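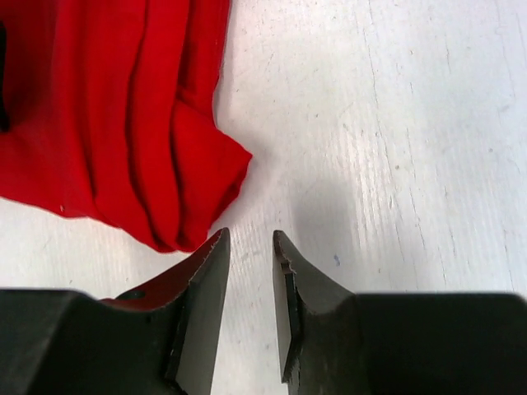

4 min read

Filed under: Household, Textiles
June, by Fionnuala Lynch
Comments (4)

Cotton jersey shrinks for two separate reasons, and most laundry advice treats them as one. The first is relaxation. Knit fabric leaves the mill under tension, having been pulled lengthwise over rollers through dyeing and finishing, and the loops sit longer and narrower than they would like to. Water lets the yarn swell and slide, and the loops return to a rounder shape. The garment gets shorter and often a little wider. The second is whatever the tumble dryer adds by agitating damp fabric until it packs down further.

I had a reason to look into this. Over the winter I bought two identical T-shirts from Barmont and washed one warm and one cold, same detergent, same 862 g load each time. I measured body length from the shoulder seam to the hem, flat on the bench, with a steel rule. Both started at 700 mm. After the first wash and a line dry, the cold one was 684 mm and the warm one 681 mm. That is a small gap, and well inside what I can blame on my own measuring.

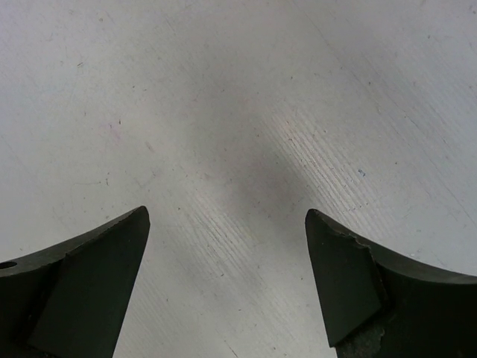

The dryer made the larger difference. One cycle on high took the warm-washed shirt down to 663 mm. The cold-washed shirt, which never saw the dryer, stayed within 2 mm of its first reading for the rest of the trial. I stopped after ten washes, by which point the colour had started to go on both and I was tired of the rule.

Some of the lost length can be recovered. Wet the shirt thoroughly, press the water out in a towel, lay it flat and ease it lengthwise in short pulls, working from the side seams inward. Pulling from the hem alone gives you a wavy hem. I got 11 mm back on the dryer shirt this way and it held until the next wash -- then most of it went again. Hair conditioner in the soak is widely recommended. It made the fabric feel slippery and I measured no change in length.

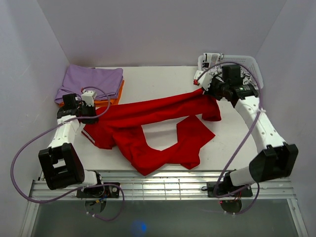
Does buying a size up solve the problem?

Only partly, as the extra width stays while the length goes, so you end up with a shirt that fits like a box. A pre-shrunk label is a better bet, though it still allows for a few per cent.

Next I want to try a heavier jersey. Cordeiro sells one by the metre, and I have enough left over to cut test squares with proper marked gauge lines, which should get rid of the seam problem. The dryer will be on low this time.

2,405 views | 577 shares | Leave a comment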